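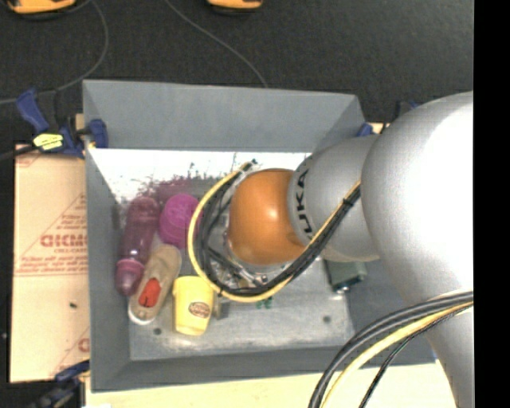
Zohreh Nouri wrote in to say that lectio divina is just reading slowly, and that an article on it could stop there. I've kept her remark at the top because she's half right, and because I'd have said the same before I tried it.

Lectio divina

Lectio divina is Latin for "divine reading" or "sacred reading." It's an old Christian way of praying with a short piece of Scripture, and it grew up mostly in monasteries, where monks and nuns gave part of the day to it. You take a few verses, you read them several times, and you let one word or phrase hold your attention. I usually tell people to pick something shorter than they think they need. A single psalm can be plenty, and a whole chapter of Romans will wear you out!

The four steps

The version most people meet today comes from a twelfth-century Carthusian monk who described it as a ladder. The rungs have Latin names: lectio (reading), meditatio (meditation), oratio (prayer) and contemplatio (contemplation). Some modern teachers add actio at the end, meaning you go and do something about what you read. I don't mind the extra rung, though I know people who do.

Reading means out loud, or at least with the lips moving. Meditation is closer to chewing than to analyzing — the old writers compared it to a cow with its cud, and they meant it kindly. Prayer is talking back to God in your own words (grumbling counts, the psalms are full of it). Contemplation is where you quit talking. I'm bad at that one and have been for years.

The order is looser than it sounds. At the Ostum retreat house, where I learned it one July, we were told to slide back down the ladder whenever we got lost. I spent most of the week on the bottom rung with half a verse from Isaiah.

In groups

Group lectio is common in parishes now. One person reads the passage, everyone sits in silence, and then each person says a word or phrase that stayed with them, with no comments from the others. Our Zillby group meets for 30 minutes before work. The no-comments rule is the hard part, especially for those of us who went to seminary and have opinions on the Greek.

Lectio and Bible study

The two get mixed up a lot. Bible study asks who wrote the passage, when, and for whom. Lectio assumes you can put those questions down for a while and pick them up later. I like to study a passage one day and pray with it the next — that way the footnotes have quieted down some by the time I start.

Other traditions have their own slow reading, of course, and Jewish practice in particular has a long history of murmuring the text aloud. The Hebrew verb in the first psalm that English Bibles translate as "meditate" can also mean to mutter or to growl.

See also: Liturgy of the Hours; Centering prayer; Rosary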